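Stop tuning the planner first

When a pick fails, most teams I have worked with open the planner config. I think that is the wrong file nearly every time. The planner does what it is told. The trouble is usually in what it is told, meaning the transform between the camera and the arm, and the age of the frame it was computed from.

We moved our block stacking work from Linetby to Balelel in March and carried the software over unchanged. Success on the first pick fell from 80 percent to 60. Two of us spent a week on grasp offsets and approach speeds. The logs would have told us sooner: poses were reaching the controller up to 380 milliseconds late.

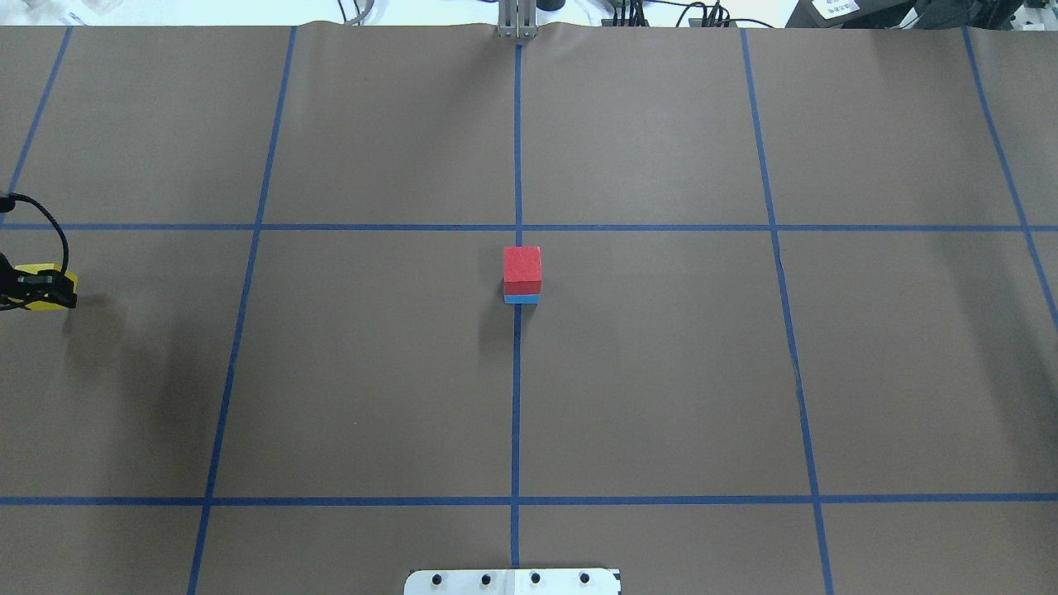 A tape grid costs almost nothing and gives you something to check every camera against. Bite, the small calibration tool we now run before each session, compares where the lines should cross with where the software thinks they cross. It prints one number per camera and refuses to start the arm if that number is bad. People complained about the refusal. I would keep it even if it were wrong now and then.

The wrist view matters more than the head view at the end of a reach, and it gets less attention. It has few features to work with and the light changes as the arm moves.

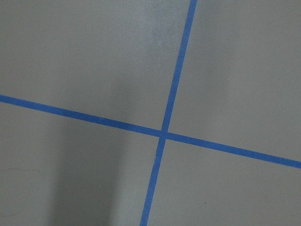 A good planner is still worth having. We use Fastulus and I like it, but it has 700 parameters and every one of them is a place to hide a perception error. Once an offset has been tuned in to cover a bad transform, the next person can't fix the transform without breaking the picks.

So my rule is dull. Timestamps first, then calibration, then detection. The planner config stays locked until those three have been checked and the results written down - on the same day, by the person who wants to change it.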